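Ticket: Grazing return rejected, permit shows as lapsed
Product: Dreltero Permits, public land module
Opened by: Elvia Lozano, Pokham Grazing Office
Opened: 22 February 2022
Priority: High
Status: Closed

Elvia Lozano wrote:
One of our permit holders, the Ozoliņš ranch, can't file its winter return. The form gets as far as the livestock page and then stops with "No active permit for this allotment". The permit is active. It was renewed in December and the fee was paid, and I have the receipt in front of me.

What they entered:
Allotment: Parurard North
Cattle: 198
Season: winter

I tried it from my own login and got the same message. The bigger problem is that the system has also put the ranch on the trespass list, so a notice to remove the cattle is due to go out in seven days. I need that stopped whatever happens with the form. There has been a long argument over boundaries in this district and a wrong notice would end up in the local paper.

Saodah Gunawan (support) wrote:
Thanks, I have put a hold on the notice. It will stay in the queue as "Held" and can't be sent until one of us releases it. Please don't delete it by hand, as that also removes the history.

Could you tell me two things?
Does the permit number on the renewal end in a letter or a digit?
Do other holders on Parurard North have the same trouble?

Elvia Lozano wrote:
It ends in a letter. The old one ended in a digit. The only other holder on that allotment runs sheep and filed without any problem, but theirs wasn't renewed this year.

Saodah Gunawan wrote:
That helps. I can see both numbers on the ranch's account. The old one is marked "Expired" and the new one "Active", but the allotment record still points to the old one. I cleared the cache for the account and asked for a fresh sync. No change, same error. I have passed it to Violeta Echeverría on the data side.

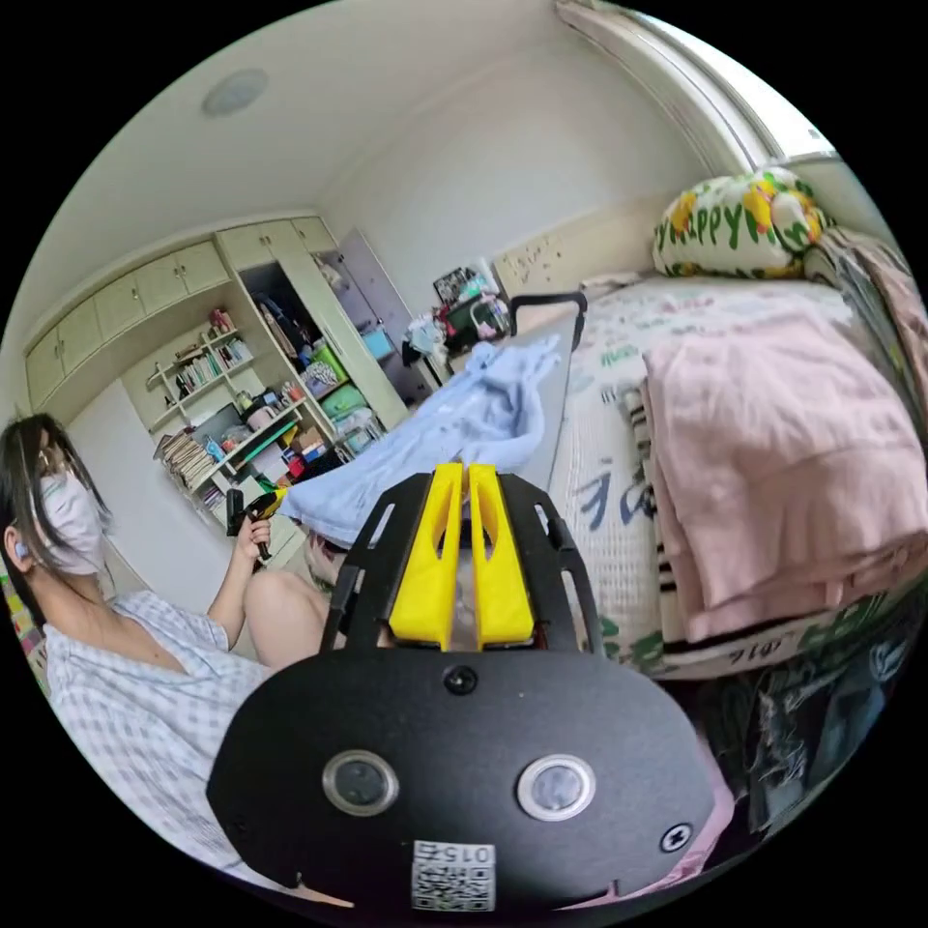

Attachment 1 – label 015 with QR code

Violeta Echeverría (data) wrote:
Found the cause. The renewal import runs in batches of 1000 rows. The December file had 2000 rows, so there were two batches. The first went through properly. The second created the new permits but failed before it updated the allotment links, and the job still reported "Complete". Ozoliņš is in the second batch.

Steps taken:
Checked the link table against the import file.
Re-ran the link update for Parurard North only.
Filed a test return under the new number, then withdrew it.

The test return was accepted. I will re-run the rest of the second batch tonight, once the district offices have logged off.

Elvia Lozano wrote:
The ranch has now filed and I can see the return on my side. The permit page says "Active". The trespass list still has them on it, though.

Violeta Echeverría wrote:
The list is built overnight, so it should drop off after the next run. If it is still there in the morning, reply here and don't open a new ticket.

Elvia Lozano wrote:
Gone this morning. The held notice is still showing.

Saodah Gunawan wrote:
I have cancelled the notice with the reason "Issued in error – permit valid". The entry will remain in the account history but was never sent. The rest of the batch has been re-run as well. The import job is being changed to report a failure if the link update doesn't finish, and that work has its own ticket with Agustina Pereyra.

Closing this one. It can be reopened by replying.

Was this ticket helpful? Yes (7) No (0)

Contact support | © Dreltero | Back to top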